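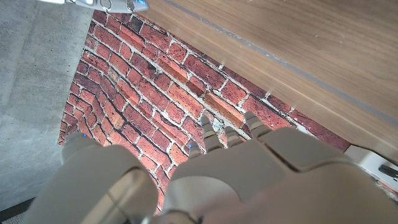
Domingo, 18 de octubre de 2020

Entrada de cuaderno – seguimiento por contacto en superficies rugosas, método Evudel

Hoy se repite la serie con ladrillo. El viernes Folasade dejó cargada la versión nueva del estimador y quería tener los datos antes de la reunión con Osvaldo. La versión anterior confundía la junta de mortero con pérdida de contacto y retiraba la mano a mitad de recorrido.

Resumen del método, para quien lea esto sin el resto del cuaderno. La cámara de la muñeca da una estimación gruesa del plano de la pared. Con eso se genera la trayectoria de aproximación. Desde unos centímetros antes del contacto dejamos de usar la imagen y pasamos a la corriente de los motores de los dedos. El filtro Hsu (lo llamamos así por el repositorio, no lo he renombrado) separa la componente lenta, que es la orientación de la pared, de la rápida, que es la textura. La corrección de muñeca se calcula solo con la lenta.

Problemas con la estimación visual. El ladrillo tiene mucho contraste y el ajuste del plano converge bien. El hormigón de al lado es casi uniforme y ahí la nube de puntos sale pobre. En el borde entre los dos el plano se inclina hacia donde no debe. Lo he resuelto por ahora recortando la región a mano. Hay que hacerlo automático, con una máscara por densidad de puntos o algo parecido. La veta de la madera también mete líneas largas en diagonal y el detector las toma por aristas. Excluida igualmente.

Datos de hoy:

Intentos totales: 2.345
Válidos tras el filtrado: 1.844
Contacto perdido sobre junta: 254

El resto de los descartados son casi todos fallos de sincronización entre la corriente y la pose. Pasa al arrancar la sesión, cuando el reloj del controlador todavía no se ha estabilizado. Folasade dice que en Grulilville lo arreglaron esperando un minuto antes de grabar. Lo probaré, aunque preferiría corregir la marca de tiempo en origen.

Con el umbral adaptativo la mano ya no se retira en las juntas estrechas. En las anchas sigue ocurriendo, sobre todo cuando el mortero sobresale y el dedo tropieza antes de entrar en la siguiente hilada. El dedo corto es el peor. Al tener menos recorrido satura enseguida y la señal queda plana, así que el filtro lo interpreta como pared lisa. He bajado su peso a la mitad y mejora, pero es un parche.

Probé también a orientar el barrido en paralelo a las hiladas. Menos ruido, como era de esperar, y no sirve para comparar con la serie de marzo, que se hizo cruzando. Guardado en carpeta aparte, no mezclar.

El pulgar se queda fuera del cálculo. Osvaldo propone usarlo como referencia fija de distancia – me parece razonable, pero habría que recalibrarlo y la última vez la plantilla de Pistton nos costó una mañana entera.

Pendiente:
- Repetir en hormigón con los mismos parámetros, sin tocar ganancias.
- Máscara automática de región.
- Pasar a Osvaldo las curvas de corriente del dedo corto, sin filtrar.
- Preguntar a Folasade si el umbral se actualiza por dedo o por mano. En el código parece por mano, y en su nota pone por dedo.

Copia de los datos en el disco del laboratorio, con los parámetros en el mismo directorio.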